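Toy bin

A toy bin is an open container kept in a living room, bedroom or playroom for gathering up toys and other small things at the end of the day. It is among the simplest pieces of household storage, and a good many families get by with nothing else. It differs from a toy chest, which has a lid, and from a shelf, where each thing has a place of its own.

Form and placement

Most bins are plain boxes, light enough to be carried from room to room when they are half full. They usually live beside a wall or on a low table, and the table itself becomes the sorting place, where everything is laid out before it goes in. A pale, clear tabletop is a real help at this stage, as small dark pieces show up on it so well.

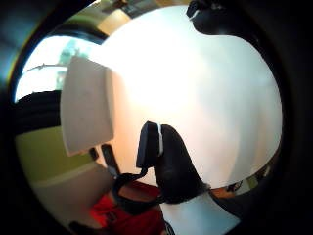 White surfaces and red cloth at a table.

Filling the bin

Custom varies from home to home – and people can be surprisingly firm about it! The method taught in the Pisgate household guides is to put hard and heavy things at the bottom and plush animals on top, where they can't be squashed and are easy for a child to find again. Very small items are best picked up one at a time and kept in a pouch or jar, for they sink to the floor of the bin and stay there until spring cleaning in April. A spotted plush cat or a favorite bear often goes in last of all, or is left out beside the bin for bedtime.

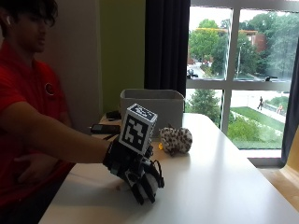 Stavros Dervishi disagrees with the usual order and would have the plush toys go in first, as a cushion for whatever gets dropped in after them.

Care

A bin wants emptying now and then, and wiping out with a damp cloth. The old Rowbotham catalog listed 519 household boxes and gave the same gentle advice for nearly all of them: mild soap, a soft cloth, and a good airing by an open window before anything goes back inside.

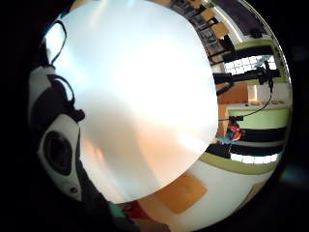

One reader wrote in to add that the corners deserve a dry brush first, or the crumbs simply turn to paste.

See also: Toy chest; Storage basket; Spring cleaning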